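Fakell's "Remote Drawer" Weekend Returns to Norkska Hall This July

Second sorting day will help neighbors match, clean and label the TV remotes that pile up at home

FOR IMMEDIATE RELEASE

Fakell, the neighborhood home-organizing group, is bringing back its popular remote control sorting day this July. Doors open at Norkska Hall on Sunday at 9 a.m., and anyone with a drawer, basket or shoebox of mystery remotes is welcome to bring the whole lot. 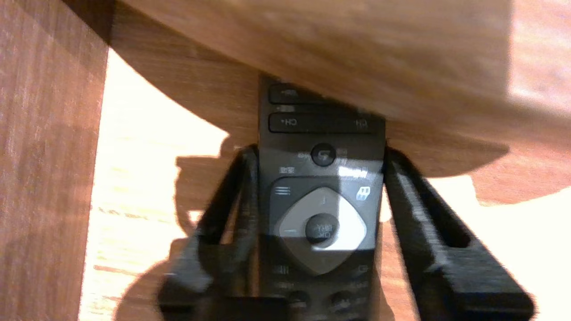
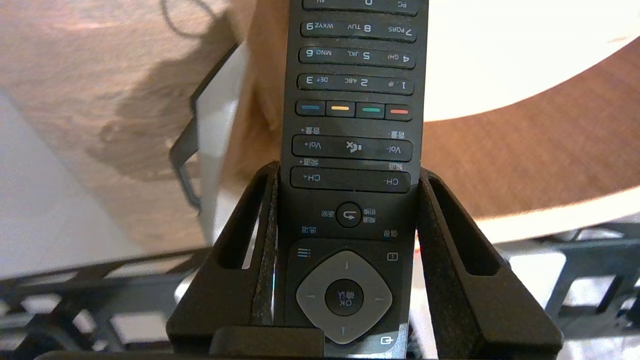
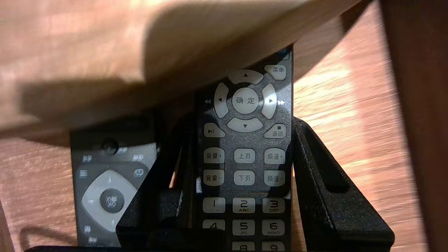
Television remotes, among them one with Chinese labels next to its volume and channel bars (second photo) and one with separate page up and page down keys (third photo).

The first sorting day, held last winter, took in 293 remotes over a single afternoon. Some belonged to televisions that had left the house years before. Others turned out to be the only way into a settings menu that a family had been trying to reach for months, and those were the moments that made the day such fun.

"I came with a bag of six and went home with two, and both of them work something," said Johannes Nkosi, who attended the first event and has since joined Fakell to run the matching table. "My mother had been getting up to change the channel by hand. She was so pleased she called me twice that evening!"

The plan is simple. Visitors sit down with a Fakell helper, lay out what they have brought, and go through it one remote at a time. Batteries come out first. Then each remote gets a wipe with a barely damp cloth and a soft brush along the edges of the keys, where crumbs and dust like to settle. After that comes the matching, which is the part people enjoy most. If you can, bring a phone photo of the label on the back of your TV and of any box that sits under it, as this speeds things up a great deal.

Labels get plenty of attention this time. Many homes in the area have remotes printed in more than one language, or with symbols that only one person in the family has ever figured out. Bhupendra Kandpal, who is leading the labeling table, has put together a large-print sheet of the markings that come up most often, including the Chinese words for volume, channel, menu and back. Visitors can take a copy home and tape it inside a cabinet door.

"The OK button is almost always in the middle, and once people spot that, they relax," said Kandpal. "I love watching somebody work through a keypad they've been avoiding — the curved arrow is usually 'back,' the crossed-out speaker is mute, and off they go. A grandfather and his granddaughter sat with me for most of an hour last time, and by the end she was quizzing him."

A storage corner is new this year. Tranetti, the woodworking club that shares the hall, will show eight ways to keep remotes upright and in reach, from a plain divided box to a holder that fixes to the side of a couch. Members will be on hand to talk through measurements, and visitors are encouraged to bring along their longest remote to check the fit. Patterns for all of the designs are free to take.

Remotes that no longer match anything can be left behind. Working ones go on the Kashyap swap shelf by the entrance, where anyone may look through them and take what they need, and the rest will be sent for electronics recycling. Used batteries can be dropped off too, with tape over the ends please. Fakell cannot repair televisions or set-top boxes at this event, but helpers will be glad to look over a remote with sticky keys.

Admission is free and there is no need to sign up. The matching table tends to fill quickly in the first hour, so families with a large collection may prefer to come after lunch. Coffee, tea and lemonade will be served all day.

The event ends at 6 p.m., with the swap shelf open until the doors close.

About Fakell

Fakell helps neighbors sort, store and make better use of the everyday things they already own. It holds open sessions at Norkska Hall throughout the year, covering kitchen drawers, cables, keys and paperwork.

Press contact: Johannes Nkosi, Fakell, at Norkska Hall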